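Print this page | E-mail this page

Home > Student Programs > Robotics > Safety > Checklists

FULLHOLM STUDENT ROBOTICS PROGRAM
Off-Site Session Checklist: Hand-Held Grippers, Household Cloth Task
Team: Rurkura
Inspection completed by: Ulla Halvorsen, Program Safety Officer
Month: May

This checklist applies to all sessions held in a private home as part of the Prikbridge project. It must be completed before recording begins and kept with the team's session log. Items marked "Comment" require a written reply from the team within 5 school days.

1. Equipment Condition

1.1 Finger screws and brackets tight on each gripper. PASS
1.2 Fingers free of cracks at the slots. PASS
1.3 Identification label present, clean and readable. PASS
Comment: The label on unit 0175 has been entered in the equipment register. Labels must not be covered with tape or moved to another unit.
1.4 Lever returns fully when released. PASS WITH COMMENT
Comment: The lever on one unit was slow to return. The team is to clean the pivot and record the result.
1.5 Batteries stored in the pouch supplied. PASS

2. Work Area

2.1 Permission form signed by the householder. PASS
2.2 Cloth items for the task placed on a flat, stable surface. PASS
Comment: The bed is accepted as a work surface. The towel was laid over the woven mat, with the patchwork quilt beside it.
2.3 Clothing and other items not used in the task kept away from the working side. COMMENT
Comment: Black clothing rests against the side of the bed on the operator's right. The team is to state where such items will be kept in future sessions.
2.4 Ceiling or wall fans out of reach of raised tools. PASS
Comment: The fan is mounted high on the ceiling. Operators are still reminded to keep grippers below head height when turning.
2.5 Enough light to work without strain. PASS
Comment: Daylight from the window is sufficient. Evening sessions require a separate light check.
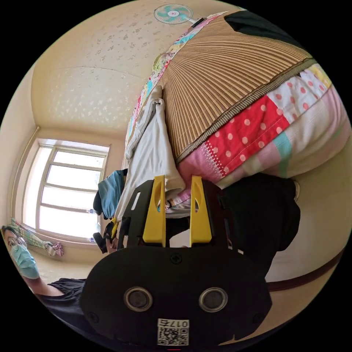

3. Personal Protection

3.1 Face masks worn where the householder has requested them. PASS
3.2 Long hair tied back; no loose cords or necklaces. PASS
3.3 Sleeves short or fastened above the wrist. PASS
3.4 Closed shoes or clean indoor shoes worn. NOT CHECKED
Comment: To be checked at the next visit.

4. Two-Gripper Operation

4.1 Lead operator named before each run. PASS
4.2 Fingers of one gripper never closed on the other. PASS
4.3 Operators agree on a spoken stop word. PASS
Comment: The word "hold" was agreed and entered in the log.
4.4 Rest break taken after every 8 runs. COMMENT
Comment: The log shows 13 runs before the first break. This exceeds the limit and must not be repeated.

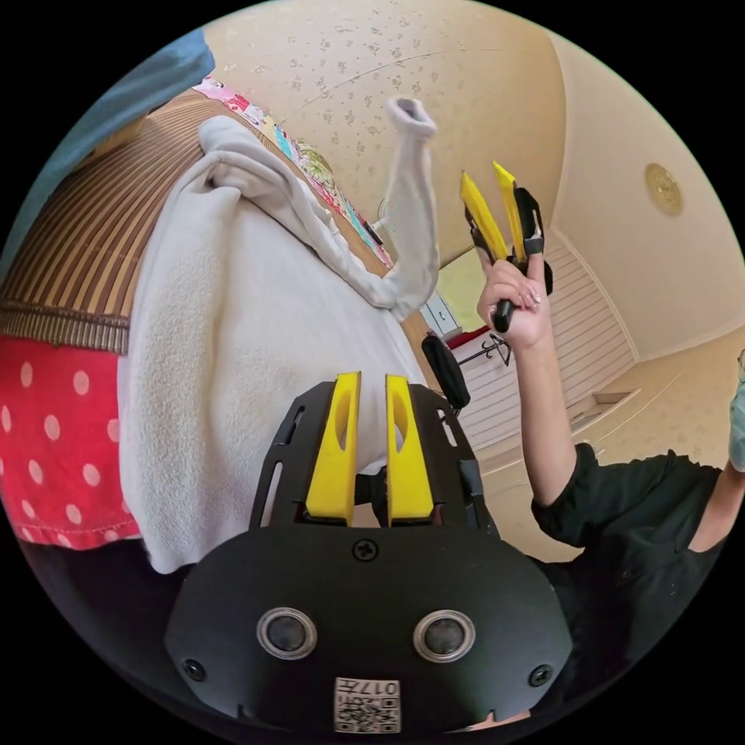
The Prikbridge rules allow a team to choose its own small garments, and Rurkura has submitted a list for approval. The list is approved for the current stage. Small, light items place little load on the fingers, but they tend to bring the two tools close together. When a sock is lifted upright over the towel, as the team does, the second gripper should approach from the side and the first should stay low until the item is clear. The operator's fingertip should rest lightly on the lever and should not be used to force it.

5. Storage and Transport

5.1 Grippers carried in the padded case, fingers open. PASS
5.2 Case closed and off the floor between runs. COMMENT
Comment: Assign one team member to this duty.
5.3 Replacement fingers from Pruvost kept in their original bag. PASS

Result: APPROVED WITH COMMENTS. Replies are due for items 1.4, 2.3, 4.4 and 5.2. Item 3.4 remains open until the next visit.

Contact the Safety Office | Copyright Fullholm Student Robotics Program | Back to top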